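Inicio | Cuaderno | Entradas | Datos | Contacto

Cuaderno del taller de datos municipales, diciembre

Sábado, 9:40

¡Por fin tenemos el padrón de contribuciones de Plerkville en un formato que se deja leer! Llevaba semanas peleándome con los listados escaneados y ayer por la tarde Mafalda consiguió que el ayuntamiento nos mandara la tabla original, con una columna por ejercicio y el recargo separado de la cuota (antes venía todo sumado en una sola cifra, un horror). Son 1.660 recibos en total, contando los del barrio de Clomlow, que hasta ahora iban en hoja aparte.

Lo primero, cruzar la tabla con el callejero. Salieron 16 fincas sin correspondencia. Casi todas son de la calle Dallo, que cambió de numeración hace unos años, y el padrón conserva los números viejos. Las he arreglado a mano y he dejado la equivalencia en la pestaña «calles», por si alguien tiene que repetirlo. Quedan sin resolver dos locales que figuran con el mismo número de recibo; los he marcado en amarillo y no los toco. 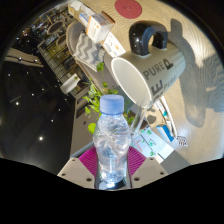 Prueba del recargo, 11:15

El acuerdo del pleno dice que se perdona el recargo por pago fuera de plazo, pero que la cuota se queda como está. Parece sencillo hasta que una se pone a calcular. ¿Qué pasa con quien ya pagó el recargo en marzo? El texto habla de «recargos pendientes», y leído al pie de la letra esa gente se queda fuera. He montado dos versiones:

Versión A: se anulan solo los recargos sin cobrar.
Versión B: se anulan también los cobrados y se compensan en el recibo siguiente.

La diferencia entre las dos afecta a 700 recibos, muchos más de los que yo esperaba. ¡Me encanta cuando una tabla tan sosa enseña algo así! En Clomlow casi todos pagaron tarde y pagaron el recargo, de modo que con la versión A el barrio apenas nota el acuerdo. En el centro es al revés: hay deuda vieja sin cobrar y ahí la condonación se ve enseguida.

Ojo con el redondeo. La fórmula de Sandhu (la hoja que heredamos) redondea el recargo antes de sumar los plazos y a mí me sale mejor al final. En 6 recibos el resultado cambia un céntimo. Poca cosa, pero si publicamos los totales alguien va a sumarlos, y con razón. He dejado las dos columnas hasta que decidamos.

También he probado a ordenar por fecha de pago en lugar de por número de finca y se lee muchísimo mejor, se ve el escalón justo después de cada vencimiento. Propongo que el gráfico de la entrada pública vaya así, con el eje por semanas.

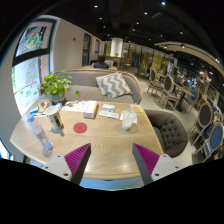
Solange Assunção: yo no publicaría la versión B todavía. El pleno no ha votado ninguna compensación y, si sacamos las dos juntas, la gente va a entender que puede elegir. Pregunta antes en intervención cómo leen ellos lo de «pendientes».

De acuerdo, tiene razón. Saco la B del borrador y la guardo en la carpeta de pruebas. Escribo a intervención el lunes con la pregunta bien acotada y con un par de recibos concretos, que así contestan antes.

Pendiente:
- los dos locales en amarillo
- decidir el redondeo con Mafalda
- rehacer el gráfico por semanas
- añadir a la hoja la fecha del acuerdo, que se me olvidó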